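The Motlow Street Dustpan Question

Print | Email
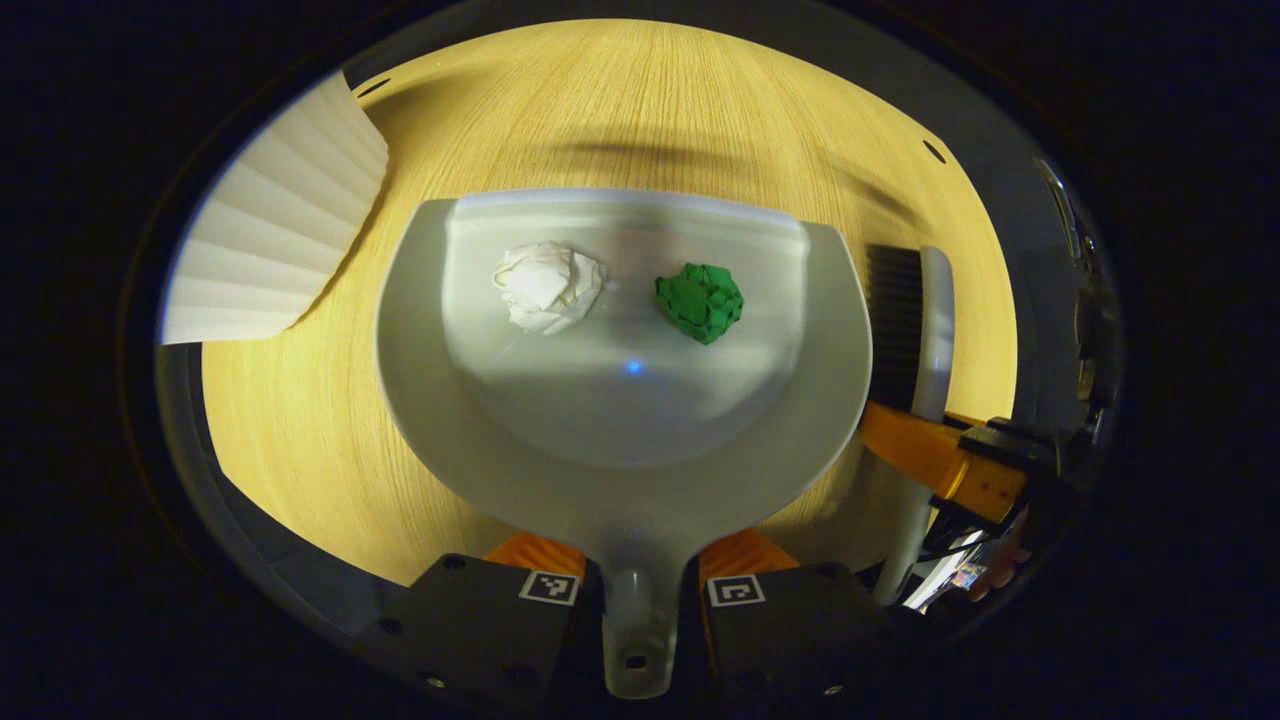 A pale plastic dustpan on a wooden tabletop.

The shared cleaning cupboard at Motlow Street has been emptied, wiped down and refilled, and Cirilo Arriaga would like it known that he found 7 bottles of vinegar in there. All were open. Whoever is stockpiling for the great pickle shortage can collect them from the laundry before Wednesday's bin run.

The new roster starts in March, after the holidays, when people are back and feeling guilty. Each floor takes a fortnight. The job is the stairwell, the front mat and the letterbox alcove, where the junk mail goes to breed. Zhiqiang Ye on the second floor has done the alcove unasked for two years and would now like to be asked, or better still, relieved.

A word on sweeping. Start at the top landing and work down. We mention this as a resident (first floor, excellent curtains) has been going the other way with great vigour, and the Venham family downstairs has the grit to prove it. Sweep before you mop. Tap the dustpan out over the bin, and please don't use the garden bed, however organic you feel the contents to be.

Supplies come out of the building kitty, which stands at $173. Brooms wear out, but they shouldn't wear out at the rate of one a season, and the last one was seen propping up somebody's tomatoes. It would be nice to have it back, with or without the tomatoes.

Swaps are fine if you sort them out between yourselves and write them on the sheet inside the cupboard door. The pen on the string is for the sheet. It's the fourth pen.

Print this item | Email to a neighbour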